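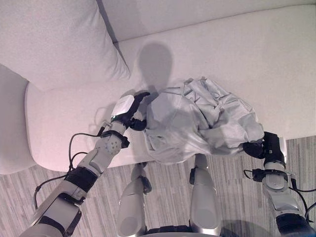 Figure 1. Light gray sofa, gray cloth on the seat.

Levari Desk Calculator > User Guide > Working with Numbers > Division and Remainders

19 Dec 2024
By the Otska documentation desk

4. Division and Remainders

Levari can answer the same division problem in several ways, all of them correct and only one of them the way your teacher wants it. Pick the answer style before you start. Changing it halfway down a worksheet is allowed, and you will have the pleasure of explaining the top half.

4.1 Choosing an answer style

1. Press MODE until the word DIV appears at the left of the display.
2. Use the left and right arrows to move between REM (whole number and remainder), FRAC (mixed number) and DEC (decimal).
3. Press SET. The style you picked shows in small letters under the answer line.
4. Press CLEAR once to return to normal entry.

If you press CLEAR before SET, Levari keeps the old style and says nothing about it.

Note: Calculators bought before April came with DEC as the starting style. Later ones start in REM. To find out which you have, divide anything by anything and look at the small letters.

4.2 Dividing with a remainder

A remainder is what is left when you have taken away as many whole groups as you can. It is always smaller than the number you are dividing by. If yours is bigger, there is at least one more group in there.

To divide 1340 by 400:

1. Make sure REM is showing.
2. Type 1340. Do not type a comma. Levari has no comma key, but people have tried the decimal point in its place and been told that 1.34 is a small number.
3. Press the division key.
4. Type 400 and press ENTER.

The display reads 3 R 140. Three groups of 400 make 1200, and 140 is left over.

Now try 1340 divided by 73. The display reads 18 R 26. This one is harder to see at a glance, and it makes a good case for the check in 4.3.

Caution: Do not cancel zeros in REM style. You may be tempted to knock one zero off each number and enter 134 divided by 40, on the grounds that it is the same problem. The whole number part is the same. The remainder is 14, and the answer you were asked for is 140. In FRAC and DEC styles you can cancel all you like.

4.3 Checking the answer

Levari does not make arithmetic mistakes. Fingers do. The check takes a few seconds and catches most slips at the keyboard.

1. Write down the whole number and the remainder from the display.
2. Multiply the whole number by the number you divided by.
3. Add the remainder.
4. Compare the total with the number you started from.

For the problem above: 18 times 73 is 1314, plus 26 is 1340. If your total comes out different, you probably typed one of the numbers wrong – look at the entry line with the up arrow before you look anywhere else.

You can let the calculator do the check for you. Hold ENTER for two seconds after any REM answer and the multiplication and addition appear on one line. This only proves that Levari agrees with itself. It will cheerfully confirm the right answer to the wrong question.

4.4 Showing the remainder as a fraction

In FRAC style the remainder goes on top and the number you divided by goes underneath.

1. Set the style to FRAC, as in 4.1.
2. Enter 1340 divided by 400 and press ENTER.
3. The display reads 3 7/20.
4. Press the S key to switch between the simplified form and the raw form, 3 140/400.

Both forms mean the same thing. Workbooks in the Mets series ask for the raw form first and the simplified form on the line below, so you will need S more often than you might like.

Some fractions do not simplify. Press S after dividing 1340 by 73 and you get 18 26/73 both times. The key is working. No whole number bigger than 1 goes into both 26 and 73, and pressing harder will not change that.

4.5 Showing the answer as a decimal

1. Set the style to DEC.
2. Enter the problem and press ENTER.
3. Use the right arrow to show more digits, up to the limit of the display.

Dividing 73 by 400 gives 0.1825, which ends there. Dividing 73 by 3 gives 24.333 and so on, which does not. When a decimal repeats, Levari draws a bar over the repeating part if the whole pattern fits on the display. If it does not fit, you get a row of digits and an arrow pointing right, toward more of the same.

Note: You cannot get a remainder by reading the digits after the decimal point. In 3.35 the 35 is hundredths of a group. To turn it back into a remainder, multiply 0.35 by 400 and get 140. A surprising amount of the mail we receive is about this.

4.6 Negative numbers

There are two common ways to handle a remainder when the first number is negative, and both have loyal supporters. Levari lets you choose.

1. Press MODE until SIGN appears.
2. Choose POS to keep every remainder zero or above. Choose SAME to give the remainder the same sign as the first number.
3. Press SET.

With POS, dividing -73 by 3 gives -25 R 2. With SAME, it gives -24 R -1. Run the check from 4.3 on either one: -75 plus 2 is -73, and -72 minus 1 is also -73. If your course has not said which it uses, leave the setting on POS.

Use the sign key marked (-) for a negative number. The subtraction key looks similar and does something else.

4.7 If something looks wrong

The display says NO GROUPS. You divided by zero. Press CLEAR and consider what you were hoping for.

The answer is 0 and a remainder. You divided a small number by a bigger one. 73 divided by 400 is 0 R 73, and that is a full and proper answer. If you meant it the other way around, 400 divided by 73 is 5 R 35.

The display says WHOLE ONLY. REM style does not accept decimals. Switch to DEC, or round the numbers first if the problem lets you.

The S key does nothing. Check that FRAC is showing. In REM and DEC styles the S key is only there to keep the others company.

The small letters are missing. The battery is low. Answers stay correct until the display goes blank, but you will have to remember which style you set.

4.8 Sending results to a Grila printer

1. Connect the cable with both units switched off.
2. Turn on the printer, then the calculator.
3. Press PRINT after each answer. The entry line prints first and the answer under it.

Caution: Bars over repeating decimals do not print. Draw them in by hand before you turn in the paper.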